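Unit 2: Moisture movement in solid timber tops

Wood exchanges water vapour with the air until it reaches equilibrium moisture content (EMC). Below fibre saturation, at roughly 30 per cent, any change in moisture content produces a change in size. Movement along the grain can be ignored for furniture. Movement across it cannot, and tangential shrinkage is usually greater than radial.

For a board of width W, the change in width is

dW = W × k × dM

where k is the movement coefficient for the species and cut, and dM is the change in moisture content in percentage points. For W = 300 mm, k = 0.0025 and dM = 2, dW is 1.5 mm.

Strip-built tops move as well — gluing up narrow pieces reduces cupping but leaves the total movement across the width much as before.

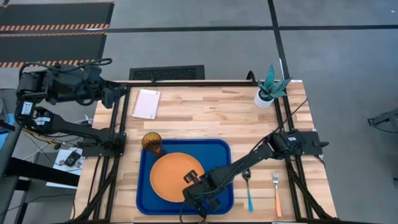

Fixings must therefore let the top slide across the grain. Use slotted screw holes or buttons in a groove, and fix rigidly along one line only. Finishes slow the exchange of vapour but do not stop it. Coat both faces equally.

Read the Josside worksheet before Wednesday.

Related items
Unit 1: Grain and cut
Unit 3: Adhesives for strip tops
Clamadeck decking: worked problem

3,163 views | 2 comments
Back to top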